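About Vikuson

Last updated: April 27, 2023

We take in old desktop computers, open them up and give the useful parts another life!
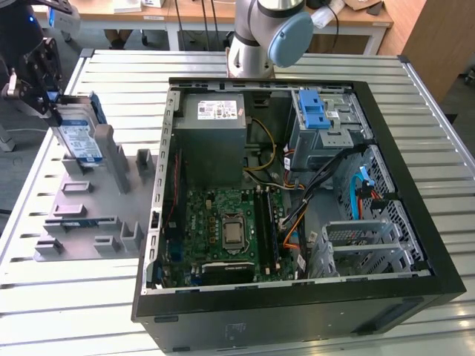

Do I have to wipe my computer before I bring it in?

Please copy off anything you want to keep, and we'll take care of the rest. Every hard drive gets erased at our bench in Flidasville, and you can ask for a signed slip with the drive's serial number on it.

Vikuson was started by Nhyira Ackah and Kobina Arthur, two friends who met fixing school computers in Sonholm and never lost the taste for it. We love a good old tower (the heavier the better), and we get a little too excited about a drive cage that opens with one latch. Memory, drives, power supplies, graphics cards, even the short data cables – if a part tests fine, it goes on the shelf. Last year 589 rebuilt desktops went out to homes and classrooms.

Drop-off is at the side door on Mahama Street. Monitors too, but please, no printers!

2,539 views | 2 comments

Related
What we do with your hard drive
Choosing a used desktop
Parts shelf: new this April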